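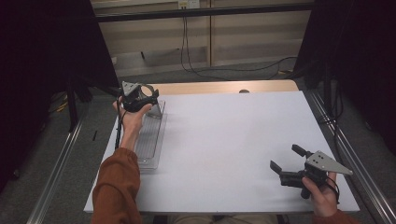
Saturday, October

Damp test, second batch of the Erkness flour paste. Mixed 130 g with cold water, then heated to 82 and held it there for 14 minutes. Smoother than the first batch, still a bit grey. Brushed thin onto the Dastlow lining paper, two strips, and hung both by the sink.

Strip A curled at the short end. Strip B lay flat, but I'd trimmed it along the grain, so not a fair match. Cut both the same way next time.

Undis rang, the binding cloth is delayed again. Paste jar is in the fridge, top shelf.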